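Nornow Commercial Dryers — Gray Series, Used and Reconditioned

Stock updated in March. Prices on request, see bottom of page.

Front loading dryers out of shared laundries, dorm basements, small hotels. Dark gray cabinets, round door, drum behind it. We buy them in batches, strip them, clean them, run them and put them back out on the floor. Mixed makers. Mixed ages. Ask for the sheet on the unit you want before you drive over.

What gets done to every unit before it's listed:

Lint path opened and vacuumed, back to front
Belt and idler replaced, no matter what they look like
Door seal checked, replaced if it's flat or torn
Drum rollers spun by hand, noisy ones swapped
Exhaust collar cleaned and straightened
Two full test loads, wet towels, timed

Belts and idlers are Kodine. Seals are whatever fits, the Kodine ones don't fit everything and we gave up forcing them. Rollers are used but good unless you pay for new. Say so when you order — can't do it after crating, well we can but there's a charge.

Batch 3411

Came in from a self service laundry that was switching to stacked units. Numbered machines, all the same cabinet. Electric, 3000 watt heaters. Some have had new door latches, the sheet says which.

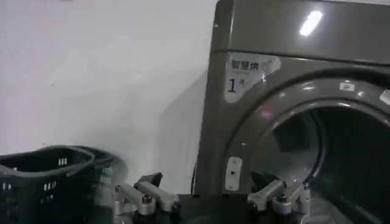
Stickers and labels. We get asked this more than anything else so it has its own section now. Units from this batch are sold with their old labels on unless you tell us otherwise. Most are harmless and a few are useful. The white one at the upper left of the front has 智慧烘 on it, meaning smart drying, and a big black 1 under that. If you're running a row of machines and want to keep numbers on them, leave it. If you'd rather have a clean front, ask for label removal on the order form and we'll do it with heat and a plastic blade. There can be a slightly different sheen where a label sat for years. Doesn't polish out completly.

Finish

Gray metallic, gloss. Looks great under shop lights and shows every fingerprint. Wipe with a damp microfiber and a drop of dish soap, then dry it. No scouring pads, no oven cleaner, no orange stuff. We have had cabinets come in hazed all over from somebody using bathroom spray on them every night. Touch up pens in gray are available but the match is so-so on older cabinets.

Small scratches on the sides are normal for used units and don't get you a discount. Dents on the door rim do. Send us a picture if you find one we missed.

Placing the machine

Level floor. Check it with a real level, front to back and side to side. Don't push the cabinet tight against the wall at the back, the duct gets crushed and then people call us about long dry times. Leave enough room at the sides to get a hand down there, you will drop a sock. White walls behind and beside a dryer get grubby, so paint with something washable before it goes in, much easier than after.

Keep the duct run short. Rigid metal if you can. Two bends is fine, four is asking for it.

Loads

Don't pack the drum. Half full of wet towels is plenty. Sheets ball up if you mix them with small things, so dry them on their own. Roughly 70 minutes for a heavy towel load on our bench, less for shirts. Your power and your duct will change that.

Clean the lint screen every load. Put a sign up if it's a shared room.

Accessories

Bachmann stacking brackets — check the depth first, they come in two sizes and the short one is no use on this cabinet
Brilten duct kit, rigid, with clamps
Kodine belt, spare
Leveling feet, set of four
Blank number labels, white, peel off

Delivery and returns

Curbside is included inside our local area. Stairs are extra. Old machine haul away extra too, must be disconected before we get there. Drivers can't do wiring, please don't ask them.

Returns in the first two weeks if it won't heat or won't turn. Not for color. Not for the labels, see above.

To order send the batch number, the unit number and your door width. Narrowest door on the way in, the front door is usually fine and it's the laundry room door that gets people. Orders in before 2 pm get a reply the same day, mostly.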